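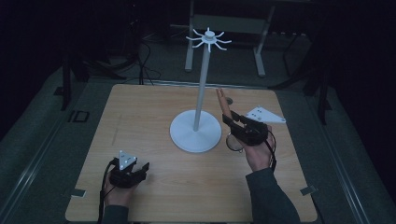

Natcombe Makers' Club – Kitchen Corner

How to set up a mug tree (and load it so it stays put)

I love a mug tree. I came to them late, after years of stacking cups two high in a cupboard and hearing that awful scrape every morning, and now I tell everyone in the club to get one. Ours is the plain white kind with a round, flat base, a thin pole and eight curved hooks fanned out at the top like a star. It holds a whole tea break's worth of mugs on a patch of table no bigger than a dinner plate!

Setting one up takes five minutes. Loading it well takes a little more thought, so most of this page is about that.

What you'll need

Your mug tree
A damp cloth and a dry one
The mugs you use most
A kitchen scale, if you have one

Find it a home first

Put the empty stand where you think you want it and leave it there while you make a drink. You'll know pretty quickly if your sleeve catches a hook when you reach for the kettle. Move it until you can get an arm all the way to the far side without leaning over anything.

The surface needs to be flat and dry. Wipe the table, wipe the underside of the base (crumbs love to hide under there), then dry both. Press lightly on opposite sides of the base with your fingertips. If it rocks, turn it a little and try again. A tabletop with a slight dip will often have one angle that works fine.

Leave a clear ring around the stand. The mugs will stick out farther than the bare hooks do, and it's easy to forget that until a handle meets the toaster.

Check the pole

Hold the base down with one hand and give the pole a gentle twist with the other. If yours screws together, this is the moment to snug it up. I do ours again whenever it gets moved, usually during the big kitchen clear-out in May.

Weigh a mug or two

Okay, this is the part I get excited about. Our everyday Kramer mugs come in just under 400 grams each, and the little Nemby ones are a good deal lighter. If you mix heavy and light cups, you want to know which is which before they go up. No scale? Hold one in each hand. You'll feel the difference.

Hang them in pairs

1. Start with your 2 heaviest mugs. Hang the first by its handle, keeping your other hand on the base.
2. Hang the second on the hook directly across from it.
3. Turn the stand a quarter turn and do the next pair the same way.
4. Fill the gaps with lighter mugs, still working across the circle.
5. Let go, then nudge the base with one finger. A small wobble that settles is fine. If the whole thing leans, swap a heavy mug with a light one on the other side.

Slide each handle right down into the bend of the hook. The tips curve up a bit to keep the mug on, so you need to lift it slightly over the tip and then let it settle. Same thing in reverse when you take one off: lift first, then pull toward you.

If the mugs knock together, don't force it. Use every other hook for the wide ones. Four big mugs hanging freely look lovely, and you won't chip a rim. I-hsuan Liu keeps a Tisier espresso set on hers and fills every single hook with room to spare, so small cups are the way to go if you want the full star!

Taking mugs off

Take from alternate sides when you can. If you're making drinks for a crowd, unload it in the same order you loaded it, pair by pair, with a hand on the base for the last couple.

Freshly washed mugs can go up once they've drained on a towel for 20 minutes. Otherwise they drip onto the base and you'll be wiping it all day.

Keeping it nice

Run a damp cloth down the pole and around each hook when you do the counters. The spot where the hooks meet in the middle collects dust, and a soft old toothbrush gets in there beautifully.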